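Lecture 6: Conditional compilation and platform units
Course: Cross-Platform Desktop Development
Instructor: Drita Angelovski

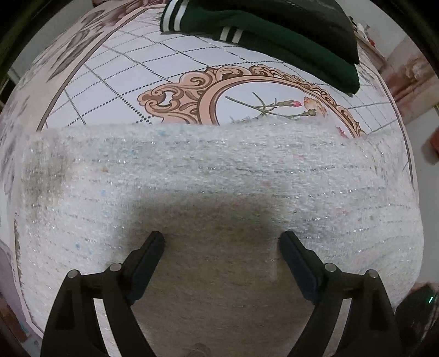
Last time we split the Hako editor into a core and a front end. The core compiled on all three targets with no changes. The front end did not, and the errors fell into two groups: calls to functions that exist on one system only, and types whose size differs between systems. These notes cover the first group. Type sizes are in Lecture 7.

6.1 Where the directives go

A conditional directive is resolved before the compiler parses the code. The branch not taken is skipped, so it can contain calls to units that are missing on the current machine. It can also contain plain mistakes, and the compiler will not report them until someone builds for that target.

The usual first attempt is to wrap each offending call:

{$IFDEF MSWINDOWS}
 Path := GetAppDataFolder;
{$ELSE}
 Path := GetHomeFolder + '/.config';
{$ENDIF}

One of these is harmless. The first port of Hako had 30 in a single form unit, several of them nested, and two with the branches swapped. Adding a third target meant visiting every one.

6.2 Platform units

Move the differences into a unit with one interface and several implementations. The form unit calls PlatformPaths.ConfigFolder and contains no directives. The choice is made once, in the build settings, by putting a different folder on the search path:

src/core
src/platform/win
src/platform/mac
src/platform/linux

Each platform folder holds files with the same names and the same public declarations. If a declaration is missing from one folder, the build for that target stops at the first unit that uses it.

Keep these units small. A platform unit should answer a question (where is the config folder, what is the line ending) or perform one action (open a file in its default program). Program logic stays in core.

6.3 File names and case

File lookup is case-insensitive on Windows and on most Mac volumes. It is normally case-sensitive on Linux. A unit saved as platformpaths.pas and used as PlatformPaths may be found on one machine and not on another. Some compilers also try the all-lowercase name, but do not rely on this in build scripts or for resource files. Rule for this course: the file name matches the unit name exactly.

6.4 Tests

Run the core tests on every target. Platform units get a short test of their own, which checks that:

- the config folder exists or can be created
- a path with a space in it survives a write and a read
- a non-ASCII file name comes back unchanged

The third check fails most often on the Mac target. Some file systems there store accented characters in decomposed form, so a byte comparison fails on names that look identical. Normalize both strings before comparing.

Exercise 6

Take the Jivard sample project and remove all directives from MainForm. It has 14. Submit the platform folders and the build log for at least two targets. Work in pairs if you have access to only one system. Questions about the build machines go to Stojan Vasić.

Reading for next time: course reader, section on integer and pointer sizes.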